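Home | Forums | Kitchen & Pantry | Dry Goods | Search | Log in

Soaking beans overnight: does it do anything?
Last updated: Sunday, January 14, 2024
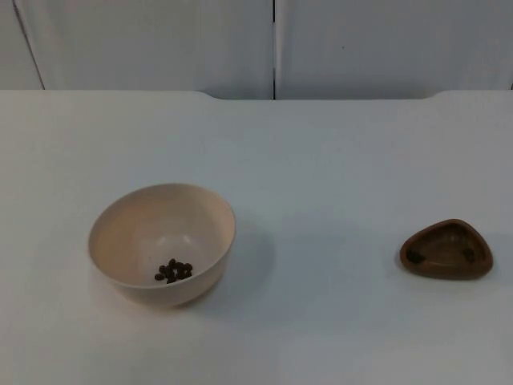

**plestberg_pantry** wrote:
I've been cooking dried beans for years and I'm starting to think the overnight soak is a habit people pass down without checking. The Kenulia bag says 12 hours, "for best results." Best compared to what? I did one pot soaked and one pot straight from the bag, same stove, same salt. The soaked pot was done in 66 minutes. The other took a good bit longer, but I was home anyway. Couldn't tell them apart on the plate.

**crockandlid** wrote:
One try each doesn't prove much. How old was the bag? Old beans will sit there like gravel whatever you do to them.

**plestberg_pantry** wrote:
No idea how old. The bag has a best-by date in February and nothing about when they were picked. That's sort of my complaint. They'll print soaking advice but not the one thing I'd want to know.

**talpur_road** wrote:
Strong disagree on skipping it. My stomach can tell the difference even if your plate can't. Soak, dump the water, rinse, fresh water. I've done it that way for 52 years and I'm not about to change over one pot.

**crockandlid** wrote:
Did you ever try it the other way in those 52 years?

**talpur_road** wrote:
Once. That was enough.

**lowflame722** wrote:
So that's one try each for both of you, lol.

I'm more doubtful about the brown ones in particular. Is that handful of dark brown beans in the bowl the same kind you cooked? "Brown beans" can mean a few different things depending on the store, and they don't all cook the same. The Pencombe ones I buy in bulk go to mush if I soak them past breakfast.

**plestberg_pantry** wrote:
Same bag, yes. It only says "brown beans," so your guess is as good as mine. Mush would bother me more than waiting.

**crockandlid** wrote:
If you're going to test it again, weigh them dry first and put salt in the soaking water. Salt in the soak does more for the skins than the soak itself, in my opinion. And don't believe anyone who says salt makes them tough. I've heard that all my life and never had it happen.

**talpur_road** wrote:
It does make them tough.

**crockandlid** wrote:
At what point are you adding it?

**talpur_road** wrote:
At the end, so they don't get tough.

**lowflame722** wrote:
I'd try the quick version before giving up on soaking. Boil 2 minutes, lid on, leave it an hour, drain. I don't fully trust that either, but it costs you less sleep.

**plestberg_pantry** wrote:
OK, next weekend: salted soak, quick boil, and nothing at all. Three pots, same bag. I'm still betting on nothing at all.

Recent in Dry Goods
- Lentils: rinse or don't bother?
- Talpur rice, the big sack, worth it?
- Jar lids that won't seal anymore
- Split peas stuck to the pot again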